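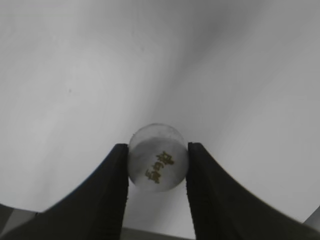
3.2 Bottled teas and their closures

Bottled tea makes a wonderful subject for a study of everyday packaging. It is cheap, it is sold almost everywhere, and a single bottle brings together several parts that have to be handled, read and finally sorted by the person who bought it. Our collection holds 141 drink packages in all. Of these, 70 are bottles with a screw closure, and 30 of the 70 are teas. The remaining packages (cans, cartons and pouches) are treated in Section 3.4.

We recorded each bottle in two states, closed and open. The open state turned out to be the richer one. With the cap off, the neck can be studied in its own right: the thread, the ring below it, and the way the clear wall runs down to meet the label. Many shoppers we spoke with had drunk from bottles like these for years and had never looked closely at the neck, and several were delighted once they did. Madhu Semwal, who did the first round of coding, began sketching threads in the margins of the coding sheets, and those sketches later became the basis for our closure types.

Label coverage was coded next. Tea bottlers differ a great deal in how much of the drink they let the buyer see. The Cotivden green tea has a narrow band at the waist, while the Odine barley tea is wrapped nearly to the shoulder. Fruit teas lean toward strong color and pictures of the fruit. The peach oolong in Figure 2 is a lovely case: a pink label covers most of the body, the name runs down a white panel in black characters, and a peach and green leaves are drawn with it. The pale amber of the tea still comes through the pink, and the small red logo sits near the top of the label. 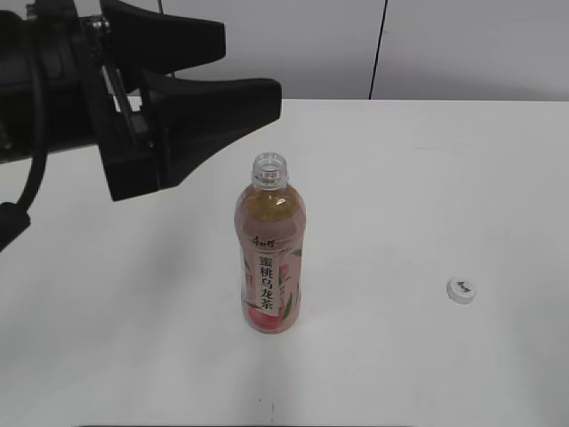
Vertical names deserve more attention than they have had in work on drink labels. A name set this way can be read along the full height of a narrow bottle without turning it, and it leaves the sides free for pictures and small print. In our coding a name was marked as vertical only when the characters stood upright, one under another. Names set sideways along the bottle went into a separate group, even where the effect on the shelf was much the same.

Caps were coded as objects of their own. We noted color, any printing on the face, and whether the cap carried the same mark as the label. Printing on caps is easy to overlook and a real pleasure to study. A Hoxha jasmine tea uses its cap for a short greeting, and the Trarnberg black teas put the flavor there, so that bottles standing in a deep crate can be told apart from the top.

Two coders worked through the full set separately and then met to settle differences. Most of these concerned label coverage on bottles with a tapered shoulder, where the edge of the label is hard to place. For these we measured from the base upward along the front of the bottle.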